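Estard Home Journal
Home | Archive | Rooms | Contact

Preparing a Plain White Background at Home
Posted in October, under Rooms

This entry sets out the arrangement I adopted for the hanging cloth in the work room. Several readers wrote after the previous entry on table surfaces, and the journal has received 785 visits to that page alone. It seemed proper to record the remaining half of the work.

The room measures very little, and the wall behind the table is a pale gray that I did not wish to repaint. Paper rolls were considered first. The Flornameck roll I purchased last winter tore at the corner within a month, and the replacement was priced at 3669 in the Csizmadia catalog, delivery excluded. A cotton bed sheet from the linen closet was used instead, at no cost.

Method of hanging

The sheet should be washed once without softener and hung while slightly damp. The upper edge is folded over a rod and pinned at even distances. I allow the lower hem to stop just short of the table surface. A sheet that reaches the table will bunch, and the line at the back then becomes uneven.

Ironing was attempted on 5 separate occasions. The results were good on each, and were lost again overnight. Deep folds from storage are the most persistent, and I now keep the sheet rolled on a cardboard tube from Stirno, which measures 1640 millimeters and fits behind the door.

Care of the table

The surface is wiped with a soft cloth and plain water before use. Pencil marks respond to a white eraser. Older smudges may remain, and I have accepted two or three of them. 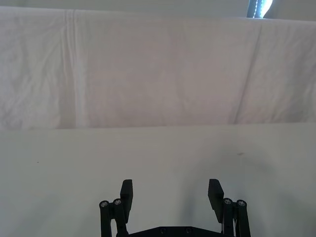 The sheet in place behind the table, pleat at left and diagonal crease at right.

Lighting

The ceiling light remains on for all work at the table. It is bright enough for the evening hours, although it makes creases more noticeable than daylight does. A second lamp, placed low and to one side, was tested and withdrawn. It produced a hard shadow behind every object taller than a teacup.

Matters outstanding

The rod bends slightly at its center and is to be replaced with a heavier one. I have also been advised to try a polyester blend, which is said to hold fewer wrinkles. A length of it has been ordered and will be reviewed in a later entry.

Filed under: Rooms, Linen, Work Table
Previous entry: Choosing a Matte Table Surface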